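Chapter 7
Choosing Between Grippers

I lost most of a July to a pair of grippers, and I'd like you to get some use out of it.

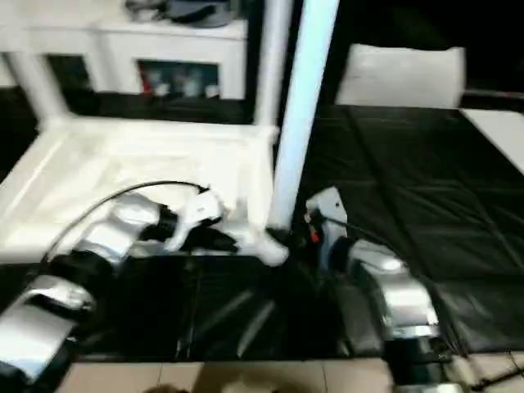

I had two candidates on the bench, the Jindedel and the Clorkau, and I'd been told to pick one by the end of the month. Easy, I thought! I read both data sheets over a cup of tea, saw that the Jindedel closed faster and squeezed harder, and very nearly ordered a box of them on the spot. Then Tegwen Prothero, who ran the lab in those days and had seen a good many boxes ordered on the spot, asked me what I was going to pick up with them. I said, well, things. She went back to her office.

So that's where we'll start, with the things. A gripper on its own is neither good nor bad, and most of the numbers printed about it were measured on a steel block or a rubber cylinder that you'll never meet again. Your job before any testing is to write down what the arm will handle, where each item will be sitting when the fingers arrive, and what's standing in the way. I still do this in pencil. Mine usually runs to a page and a half, and the last half page (awkward corners, tray rims, shelves you have to come at sideways) is where the trouble comes from.

Once I had my list I ran 617 picks, split as evenly as I could manage between the two grippers. They were all on the same Endora arms, with the same controller settings and the same operator, me. I'd meant to stop at 300 each, but I botched the log one Sunday and had to repeat a few to be sure of them. Keep everything else fixed when you compare! If you change the fingertips and the closing speed on the same afternoon, you'll have a lovely table of results and no idea which change made the difference. I've got a drawer full of tables like that.

The Jindedel did win on speed. It also clipped the rim of the tray far more often than I'd expected, as its fingers are wide at the base and my low approach angle left it very little room. The Clorkau was slower and a bit fussy about small flat parts, but it got in and out of tight places without knocking anything. On an open table I'd have chosen differently, and in section 3 of this chapter you'll work through the open table case for yourself, using the Dudás scoring sheet at the back of the book.

A word about cables before we go on, as students always leave them until last. A cable that hangs happily when the arm is at rest can pull tight when the wrist turns over, and a tight cable will nudge your gripper off its mark just enough to look like a fault in the gripper. I blamed the poor Clorkau for a whole morning over this. Move each arm slowly through its full reach, watch the slack, and only then start counting.

You'll need a stopwatch for the first exercise, along with a notebook and about 60 small objects of mixed shape. Raid the kitchen drawer if you have to. Leave out anything you'd be sad to see dropped, and don't sort the objects yet, as we'll do that together in section 1.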